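3.2 The small litter of the tea table

In the first part of the study we looked at how people describe the clearing of a table after a short break, when there is no meal and therefore no plates. The written answers from the two sites, Cileck and Hotia, gave us 1306 usable statements. We expected that most of them would be about the cup or the mug, as these are the heaviest and the most costly things on the table. This was not so. The largest single group, 176 statements, was about paper: wrappers, small bags, folded slips and similar light things which stay behind when the drink is finished.

For this reason the table used in the second part was set in a very plain way. It has a top of light wood in long strips, and on it we put a mug, clear plastic containers and crumpled pieces of paper in pale green. The containers have no lid and no label. We wanted that a person can see from the side what has already been put in, because many answers from Hotia mention that a closed bin "hides the work" and makes it hard to know if the table is finished.
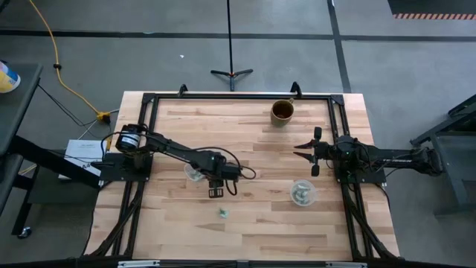

Figure 4. The table with the mug near the far side and a small clear cup holding a few pale items.

The choice of the mug needs a short remark. In the earlier study by our group (the Pivwood report) a white mug was used, and the readers of that report wrote to us that a white mug looks like office property and is treated with less care. We therefore took a mug in dark olive-brown glaze, which looks more like something brought from home. It has a handle, and its position on the table was left free. We do not make any claim about the effect of the color, as the two studies were done with different groups.

The paper was more difficult. New paper, when it is crumpled by hand, opens again slowly, and after some time it takes more space than before. A thin paper bag keeps its folds better, but it lies flat and offers very little to hold.
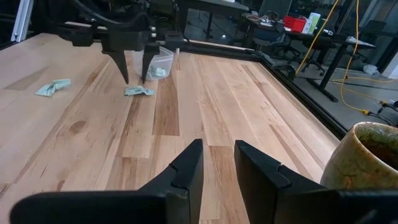 In the answers from Cileck this property is named often, mostly with the word "annoying". The person wants to take the paper from above, the paper slides or turns, and in the end it is pushed to the edge of the table and taken there with the other hand. The Hotia answers speak more about pressing the paper together before it is put away, so that more of it goes into one container. Both ways of working are sensible - the first one saves time, the second one saves space - and we kept them as separate codes.

We also coded what is left standing. Chukwu, our coding scheme, has one class for things "to be cleared" and one for things "to stay". The paper is always in the first class. The mug changed its class depending on whether the person thought that it was empty, and the written answers did not always say this.
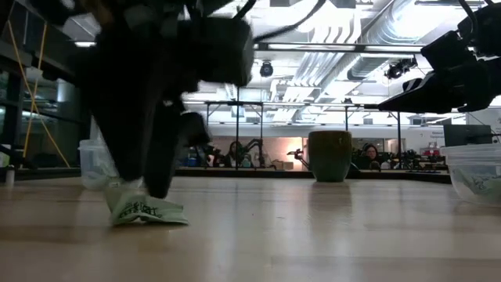 Figure 5. Crumpled pale green paper bag on the tabletop, with the olive-green mug behind and a clear container at the right.

The containers themselves were put in neither class. A few persons asked if a container with paper inside should also be taken away, and we answered that they may decide. These cases are marked in the tables of Section 4 and were left out when the two sites were compared.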